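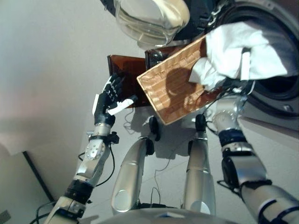
Keeping a small laundry in order

Most of the trouble in our laundry came from the room being used as a hallway. It sits between the kitchen and the back door, so everything that had no other home ended up on top of the machine. These are the habits that have lasted. Some of them came from my neighbour Eusebio Londoño, who ran the linen room at the Ayala guesthouse before he retired.

Sorting

Sort by weight before you sort by colour. Towels and heavy cottons hold a lot of water and take much longer to dry than shirts, so a mixed load leaves you with crisp shirts and damp towels. If you have only enough for one load, pull the light things off the line early.

New dark clothes get washed by themselves the first few times, in cold water, inside out. After that they can go in with the other darks. Keep them away from anything white for the life of the garment.

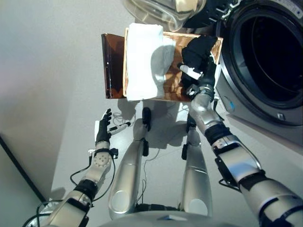
Check pockets as clothes go into the basket, when you have time, and not at the machine, when you don't. Do up zips and bra hooks. Leave shirt buttons undone, as the spin pulls on the buttonholes.

Towels

Stiff towels usually mean too much detergent. Use half of what the packet says for a month and see whether they improve. If they are already stiff, run them through once with no detergent at all. Leave out the fabric softener as well. It coats the loops and the towel stops drying you properly.

Shake each towel hard before hanging it. Two good snaps will lift the pile. Hang it with a third of its length over the line so the wind can get at it.

We keep 6 bath towels in use and 4 put away for visitors. The ones at the bottom of the cupboard come to the top on the first Sunday after the sheets are changed over for winter, otherwise the same few wear out.

Baskets

Wicker and cane last for years if you keep wet washing out of them. Use plastic to carry things to the line and wicker for bringing them in. A basket that has become brittle can be wiped down with a damp cloth and left in the shade to dry. Don't put it in full sun, which will split the strands.

Dust collects in the weave. Go over it with an old paintbrush, working along the strands, and then give it a tap upside down outside. If a loose end catches on clothing, snip it at an angle on the inside of the basket. A dab of PVA glue will hold the end flat. 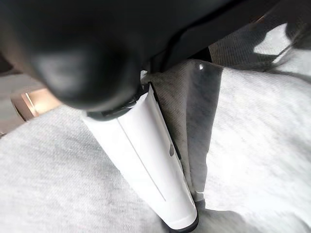

The machine

Wipe the rubber door seal after the last load of the day and leave the door ajar. Pull the fold of the seal back with your fingers, as that is where hair and grit collect. If it has gone grey with mould, lay a cloth wrung out in white vinegar along it for an hour and then wipe it clean. Rinse with plain water afterwards. Never use vinegar and bleach together.

Clean the filter every 9 weeks, or whenever the machine is slow to drain. Put a baking tray under the flap first. More water will come out than you expect.

The detergent drawer lifts out on most machines if you press the tab at the back. Scrub it with an old toothbrush and do the ceiling of the cavity too.

Folding

Fold on the same day or it won't be done. I fold straight from the basket and make a separate pile for each room, so nothing has to be handled twice.

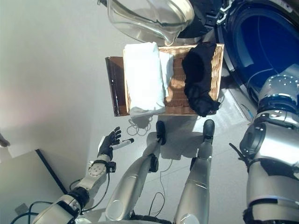 Keep one side of the basket for things that need ironing and lay them flat on top of each other while there is still a little damp in them. Linen in particular irons badly once it is bone dry. If you miss the moment, sprinkle it with water, roll it up and leave it for half an hour.

Tea towels I fold in thirds lengthwise and then in half. They stand on edge in the drawer that way and you can pull one out without upsetting the others.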